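Le bureau, le tiroir et tout ce qui traîne : la galerie du rangement

Bon, voilà, je m'y suis enfin mise ! Après des mois à pousser les mêmes affaires d'un coin à l'autre de la table, j'ai décidé de tout sortir, de tout trier et de vous montrer le résultat petit à petit. Vous avez été plusieurs à me demander des nouvelles depuis l'article sur les placards de la cuisine (celui avec l'histoire des couvercles), alors je reprends au même endroit, ou presque : la pièce du fond, celle où l'on écrit, où l'on bricole et où l'on pose tout ce qui n'a pas de place ailleurs.

Ma règle est simple. Une catégorie à la fois, et on ne passe pas à la suivante tant que la première n'est pas rangée. Je triche un peu, je l'avoue, surtout avec les papiers – ceux-là ont droit à une boîte d'attente, et la boîte d'attente a bientôt droit à une deuxième boîte d'attente. Kylie Hoani, ma voisine de palier du temps où j'habitais Gristton, m'avait conseillé de commencer par les plus petits objets. J'ai fait le contraire pendant cinq ans et je ne le recommande pas !

Les feutres et les marqueurs, donc, pour ouvrir le bal. J'en avais dans trois pots, deux trousses et le fond d'un sac de plage. Méthode : un trait sur une feuille de brouillon, et si le trait est pâle, on recommence une fois, puis poubelle. Les violets s'en sortent très bien chez moi, sans doute parce que je ne m'en sers jamais. Les noirs, c'est l'hécatombe.

Ensuite, les gobelets doseurs. Oui, dans un bureau. J'en utilise pour diluer la peinture, pour arroser les boutures et, les jours de flemme, comme pot à crayons. Les modèles en plastique translucide sont mes préférés, on voit tout de suite s'il reste quelque chose au fond. J'avais commandé un lot chez Zustik l'an dernier, et je n'ai toujours pas compris comment j'ai pu en perdre la moitié.

Le tapis de table, lui, reste en place. J'aime bien les grands, bien bruns, qui couvrent presque tout le plateau : on étale, on trie dessus, on secoue, et la table blanche en dessous ne prend pas une trace de feutre. 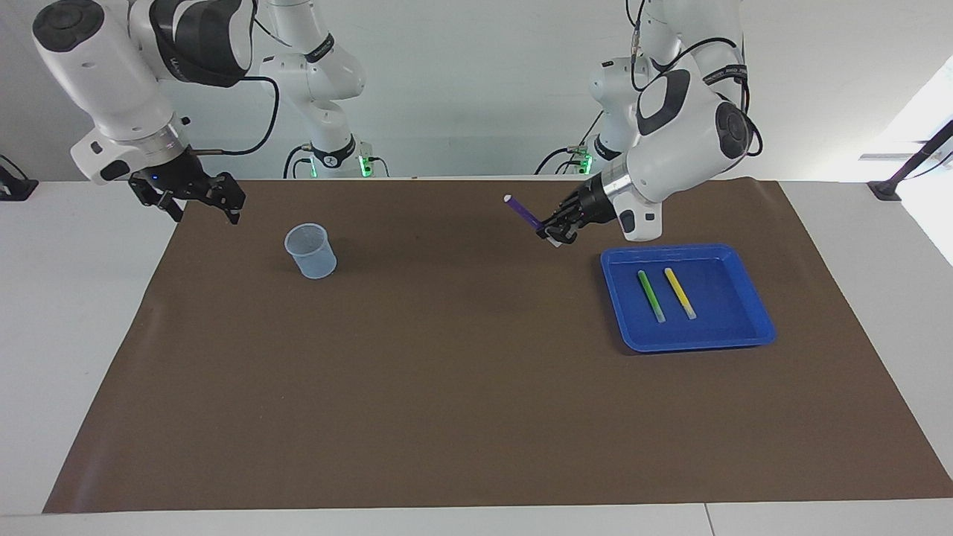
Pour les plateaux, j'ai longtemps hésité entre un grand et plusieurs petits. Le grand a gagné. On y met ce qui sert tous les jours et rien d'autre, et quand il déborde, c'est qu'il faut recommencer le tri (chez moi, comptez une dizaine de jours). Le marqueur du moment y dort couché, bouchon bien fermé, et le gobelet se range à côté.

Prochaine étape, les câbles et les chargeurs. J'ai déjà peur. Si vous avez une bonne astuce pour les étiqueter sans y passer le week-end, les commentaires sont ouverts, je lis tout !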